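I have been trying to become a breakfast person since August. You'd think this would be easy. You put food in a bowl, you eat the food, you go to work. My mother did it every day of her life and still had time to iron something!

But I am a coffee-standing-up person and always have been, and by eleven I'm so hungry I'd eat the stapler. Chantal, who sits across from me, finally told me (nicely) that I get a bit short with people before lunch. She was right and I was short with her about it.

So, the plan. Get up at 6, which is an hour I'd only ever met from the other side, and eat a real breakfast at the table with my phone in the other room.
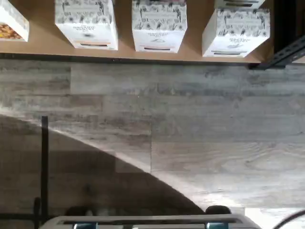
The first two weeks were awful. I'd sit there in the dark chewing and feeling sorry for myself, and the cat would stare at me like I'd broken into the house. I tried eggs. Eggs are fine but then there's a pan, and I refuse to own a dirty pan before sunrise. I tried smoothies and the blender woke up the whole building, or at least Eduardo upstairs, who knocked on the floor with what sounded like a boot. Sorry, Eduardo.

Then Beatriz lent me her trick, which is to set everything out the night before. Bowl, spoon, box, mug, the lot. It felt silly, like laying out clothes for the first day of school, but wow did it help. Half asleep me can't make decisions, she can only follow instructions. I've been doing it ever since and I've only missed a couple of mornings, both of them after Tiago's birthday thing (one night, two mornings, don't ask).

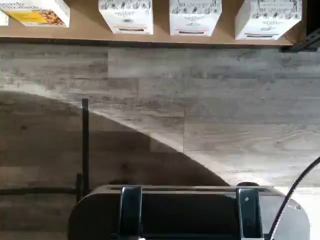
White boxes on a wooden shelf, one with a yellow panel.

The money side surprised me. I used to stop at Matos on the corner for a pastry and a second coffee most days, and I never thought of it as spending because it was just coins and small bills. Well, I sat down with my bank app and a pencil and I don't want to talk about it. I still go to Matos, but now it's a treat and I sit down for it, and the pastry tastes better when I'm not eating it over a crosswalk.

I've also started reading at the table. Only a few pages, whatever's lying around - right now it's a fat old mystery that Qistina left here last winter and has probably forgotten about. I'm on the second body. No spoilers please, I think it's the dentist.

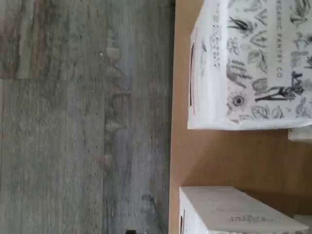
Gray planks and two white boxes.

Am I a breakfast person now? I'd say I'm a person who eats breakfast, and Chantal says I'm much easier to be around at ten thirty, so I'll take it. Next up is going to bed at a decent hour, because getting up at 6 when you were up past midnight with the dentist is no fun at all. If you've got tips for that, leave them in the comments! (Please don't say chamomile. I've had the chamomile.)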